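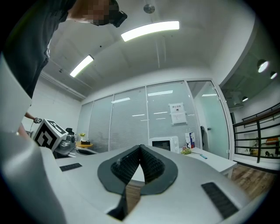

I want to write a few posts about small round tables, because I have changed my mind about them. For years I believed that a room needs a rectangular table, pushed to the wall. Now we have a small round one with a light wood top, standing on a brown wood-look floor, and I would not go back. The two browns do not match and I have stopped worrying about it.

Wyn Mostyn
Apr 1, 2023
The table is a Skondis. I found it in a second-hand shop on Jarman Street in Sarville. The price was $20 and I did not bargain, which my sister still tells me was a mistake. I carried it home on the number 131 bus. The driver looked at me, looked at the table, and made a sign with his hand to go to the back.

Wyn Mostyn
First lesson: measure the door before you buy, also for a small table. I had measured the room very carefully, with paper and pencil. I had not measured the door. The top passed only when I turned it on its side and rolled it like a wheel. My neighbor held the door and gave advice in a loud voice.

Wyn Mostyn
Second lesson is about walking. With the old table I hit my hip on the same corner every morning. I am not a clumsy person, the corner was simply where my body wanted to go. A round table lets you pass. It sounds like a small thing, but I pass there many times in a day with a cup in my hand.

Wyn Mostyn
Somebody asked if you lose space with a round shape. Yes, a little. You cannot push it flat to the wall, so there is always a piece of floor behind it where dust collects, and pens. I pull the table out when I sweep. It is light enough that I can do it with one arm.

Wyn Mostyn
About the color of the wood. I looked for a darker top at first, to go with the floor. I even asked for a little pot of stain in the paint shop, and the lady there asked me to bring a photo of the room. She said keep it light, the floor is dark enough already. I bought only a brush. I still don't know why I bought the brush.

Wyn Mostyn
A light top shows coffee rings very quickly. I use an oil called Rerine, which the paint shop sells in a flat can. You put a small amount on a cloth, rub in the direction of the grain, wait 20 minutes and wipe away what is left. Please open a window. The smell stays in the curtains until the next day.

Wyn Mostyn
I oiled it for the first time in October and I was too generous. The surface was sticky for a week and a newspaper left some of its letters on it, backwards. I removed them with fine sandpaper and a lot of patience. So: a small amount. Smaller than you think.

Wyn Mostyn
To answer the question about chairs: we can sit three, or four if everybody likes each other. For my mother's birthday we were 7 and I put the food on the table and the people on everything else. It was a good evening, one uncle ate his soup on the window sill.

Wyn Mostyn
Another thing I noticed. On the rectangular table I always made piles, letters in one corner, keys in another, a bag of onions in the third. A round table has no corner for the pile. I still put my things down on it, but I see them sooner and I take them away before dinner. Most days.

Wyn Mostyn
It was not perfectly level when it came. One foot did not touch the floor, and I folded a piece of cardboard under it like they do in cafes. Later I bought felt pads, a pack of 8, and put two of them one on the other under the short foot. It is quiet now, and the floor does not get scratches when I move it.

Wyn Mostyn
Many people want to know where the old rectangular table is. It went to my cousin, who uses it for sewing and is very happy with the corners. She has offered to make me a round tablecloth. I said yes, but only for holidays, I like to see the wood.

Wyn Mostyn
Last one for tonight. If somebody knows how to take out a white heat mark from an oiled top, please write to me. I have read about mayonnaise and I have read about the iron with a towel, and I am a little afraid of both.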